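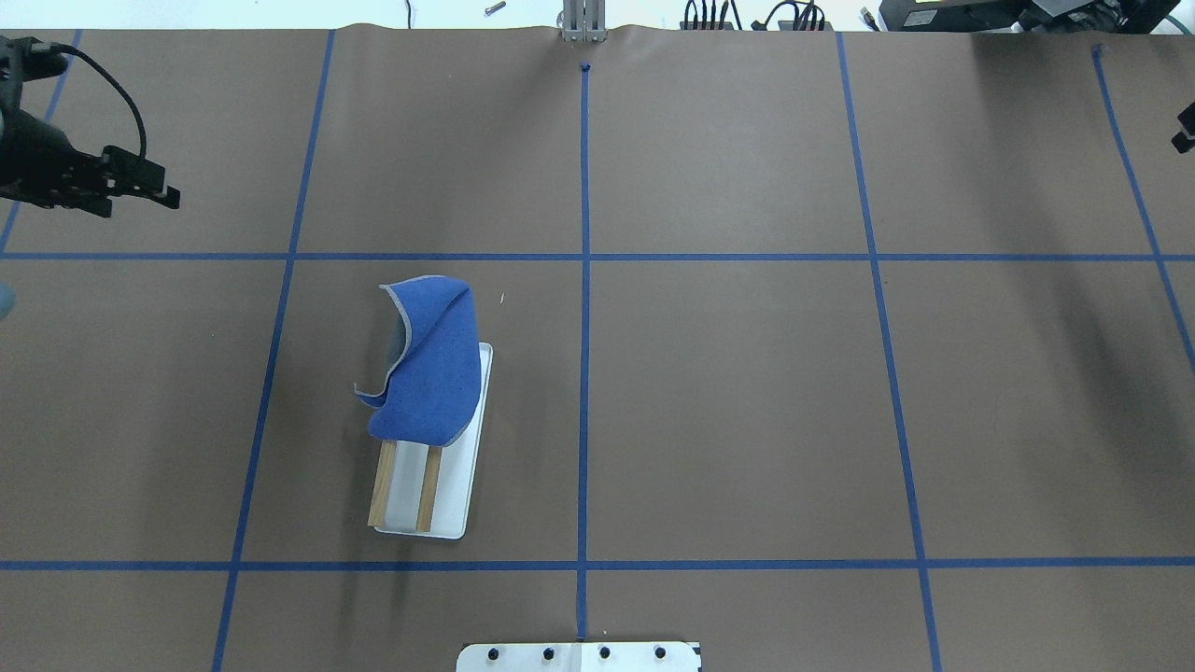 Tray, slats and the blue cloth, with the center line running down to the mounting plate.

Estrella two-arm table cell: setup and care

Posted 4/11/22 by Calum Lennox
Shares 60 | Comments 2

I get asked about the table more than I get asked about the arms, which was a surprise the first few times and isn't anymore. So this page is mostly about the table. If you already own an Estrella you can skip down to the part on re-papering, and if you're still shopping, read the lot (it's not that long, and I've left the brochure talk out of it).

The cell is a long table with two arms on it, each with a two-finger black gripper. We sell it as a frame, a top, the arm mounts and a starter pack of consumables, and when I say consumables I mean paper and tape! The top is 96 inches long and the paper comes on a roll 60 inches wide, which you trim down to suit. It's plain brown kraft. People try to order something fancier from us every month and I talk them out of it. Kraft doesn't glare much under ordinary room lights, it takes tape well, and when it gets scruffy you throw it away and put down a new sheet.

Putting the paper down

Two people, please. I've done it alone and I ended up with a ridge right across the middle that I had to look at until the next change. Start at the back edge, tape it down there first, then walk the roll forward with one person keeping it pulled tight. Smooth from the center out. You'll still get a few wrinkles and the back edge likes to lift a bit, especially if the heating's been on all night. Small wrinkles I leave alone. A curled edge I'll tape again if a gripper is going to be working near it, otherwise it waits.

Cut around the mounting plates before you stick anything down at that end. Don't run paper under a plate. I did that on my very first build and the plate never sat flat, and I spent a whole February afternoon blaming the arm for it.

Laying the grid

Blue painter's tape, always. Get the center line right and the rest follows. I put a small dark dot at the far end with a marker, line it up with the aluminum post at the back edge, and run the tape from the dot to the plate. Then the long lines on each side, then the cross lines. Don't fuss over making every cell the same size. The grid is for people: it's so that I can tell Yiran "tray goes in the big one left of center" over the phone and have her put it where I mean. If your software is depending on painter's tape to know where things are, call me and we'll have a talk.

Press the crossings down hard with your thumb. A crossing is two layers thick, and it's the first place a fingertip will catch when the arm comes in low.
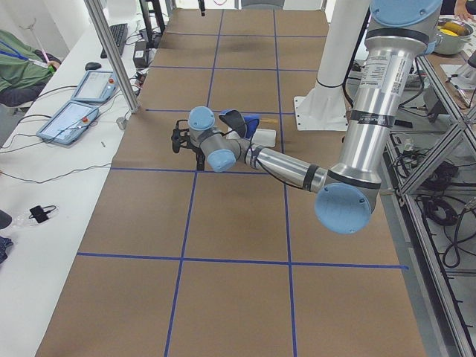
Arm out over the paper, both pendants on the side desk.

Checking the arms

With the paper down I bring one arm at a time out over the table, slowly, and take it along the long tape lines with the gripper pointing down. I'm watching the cable more than anything. You want enough slack at the wrist that it can turn all the way without pulling, and not so much that a loop drags across whatever you've set out. Yiran Wei, who does most of our site visits, ties hers a little longer than I do. We've agreed to disagree about it.

Keep the pendants on the side desk, screens up, with the red stop buttons where you can get to them without leaning over the table. I'm strict about this one. Before you run anything, put a hand on each stop and press it, check that the right arm goes dead, and reset. If you've got the two pendants swapped around you want to find out then! I put a strip of tape on each one and write the side on it.

Wipe the joint caps with a damp cloth when they look grubby. No solvent, please, it takes the color off the light blue ones and I can't get you a matching cap in a hurry. Look at the cap screws while you're there and snug up anything that's backed out. The mounting plate bolts get checked every time the paper comes off, and again the day after.

Gripper fingers

The fingers are the part you'll wear out. I swap the pads at 2000 picks if the work is mostly wood or hard plastic, and I let them go longer on soft goods. Cloth is easier on the pads but it leaves lint, and the lint gets up into the finger joints and makes the close feel mushy. A dry paintbrush clears it. Compressed air just pushes it further in (ask me how I know).

For a quick check after new pads I like a plain tray with a couple of wooden slats and a folded cloth. You get something stiff, something thin and something floppy without hunting around the building. If the gripper can take the slats by the edge and lift the cloth by a fold, I'm happy to hand the cell over.

How often to change the paper

Every two weeks if you're using it daily. Sooner if it tears. A patch is fine for an afternoon, but a patch has edges, and you'll be patching the patch by Friday. I keep the old sheet folded up until the new grid is down, so I've got something to measure from if the lines come out looking odd.

Spare rolls, tape and finger pads are all on the parts list. Write to me if you need a different roll width, I can usually get it, it just takes longer to ship.

Related items

Grusar finger pads, pair
Stomik kraft paper roll, 60 inch
Denska pendant stand for side desk
Estrella mounting plate and bolts
Estrella spare joint caps, light blue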